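Ilevdale library opens again in April

Mar 12, 2021

The public library in Ilevdale will open its doors again in April, after a winter of works on the roof and the heating. The town confirmed the news this morning. In the first weeks the reading room will be open on three afternoons, and the children's corner will follow later in the spring.

During the closure, readers borrowed 1,493 books through the window service in Biswas Street. This service will continue until the opening day.

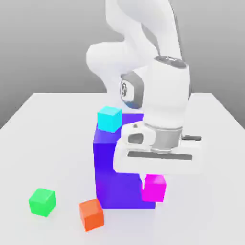

Aisling Ó Riain would have liked longer hours from the start, and she asked the town to think also of people who finish work at 6. For them, she said, an afternoon library stays a closed library. The town answered that evening hours will be discussed in summer.

Books borrowed before the closure can be returned without a fine. The box for returns is at the side entrance, next to the bicycle stands. Library cards which expired in winter stay valid for two more months.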